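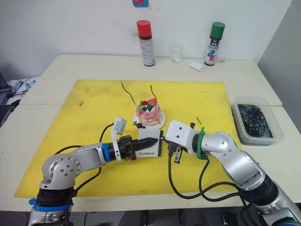

Can I box as a novice after two kickboxing bouts?

Posted by Tegan Doolan

I've been training at a boxing gym in Jillcombe since February and my coach wants to put me forward for a novice bout. Before that I did kickboxing at a club in McKinnon and had two bouts, one win and one loss. Neither was a big show. They were three rounds each with shin guards and head guards on.

When I filled in the medical form there was a section on previous contests in any combat sport. I put both down. My coach has now said I might not count as a novice, or I might, and he'd have to ask. The club secretary thought kickboxing didn't matter at all. I'd like to know where I stand before I start bringing my weight down, as I'm 3 kilos over where I'd want to be.

Also, would I be carded the same as someone with no bouts, or would they match me with someone who has had two?
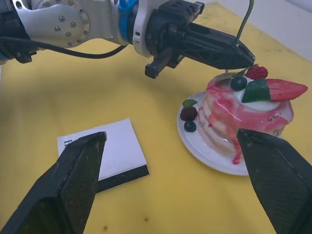
2 replies

Raelene Baxter

You did the right thing putting them on the form. Leave them on there whatever anyone tells you at the gym.

How they're treated depends on the body your club is registered with, so your coach does need to ring and ask. I've had boxers come over from other sports under two different bodies and they didn't handle it the same way. One looked only at boxing bouts for the novice class but wanted the other contests told to the opposing coach. The other counted anything with a referee and a result, and a girl of mine with a single Thai bout had to go in with more experienced opponents from the start.

Things to have ready when he rings:
– where the bouts were and who ran them
– the length and number of rounds
– the results, and whether either one was stopped early
– any medical suspension afterwards

If one of them was a stoppage they will want to know how, so don't be vague about it.

On the matching, that is mostly down to the two coaches agreeing on the night or the week before. A fair coach on the other side will ask what you've done. Yours should tell them. Two kickboxing bouts is some ring experience but your hands and feet won't be used to boxing range yet, and most people will take that into account.

I wouldn't start cutting 3 kilos until there is a bout with a date on it. Keep training, eat normally and see where you settle.

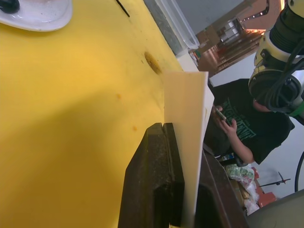
Manee Chaiyaporn

Had the same thing when I moved over from Thai. They let me go in as a novice, but it took ages to get the answer and I missed the first show. Get him to ring on Monday and ask for it by email as well. Also check the gloves – you might have been in tens before and it could be different now. Don't know about the weight, I never had to lose any.

Contact us | Community rules | © Premine Combat Sports Help | Back to top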